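Workshop Tips: Planning a Hand-Held Gripper Bench

Before pricing any grippers, write down the objects they will have to pick up. Width, weight and surface finish decide the finger type, and the finger type decides most of the bill. Clear cups and soft packaging are harder than they look on paper. Put two or three of them on the list from the start.

Buy in pairs. A single gripper covers pick-and-place, but folding, pouring and lid work need both hands, and a second unit ordered later may come with a different firmware revision. Adaeze Okeke's budget sheet for the Brellar bench allows $900 per gripper and $2000 for the computer and storage, with cables and mounts on a separate line.

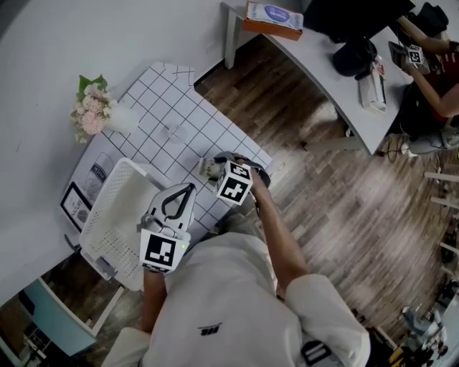
Two-handed work at a white table, with a clear cup in the right-hand gripper and a gridded mat underneath.

Marker cubes should be costed as consumables. Corners scuff, prints fade, and a worn pattern shows up as tracking dropouts well before it looks damaged. Keep four spares per bench. Ask the supplier whether the cube can be replaced without recalibrating the whole unit – Rulside's can, Akpan's cannot.

For the table, choose a matte top in a plain colour and check for glare at the hours you plan to work. A printed grid mat makes it easier to return objects to their starting positions. Leave enough room behind the operator for a chair to be pushed back, and route cables away from that path.

Household props are the cheap part. Baskets, cups and artificial flowers from a discount store are adequate. Buy duplicates of anything breakable and label the storage bin.

Yakubu Abubakar recommends holding back 27 per cent of the total until the bench has run for a month. On our Skastemberg order, most of that went to longer cables and a second charger.

Prices checked Friday, July 15, 2022. Next review in September.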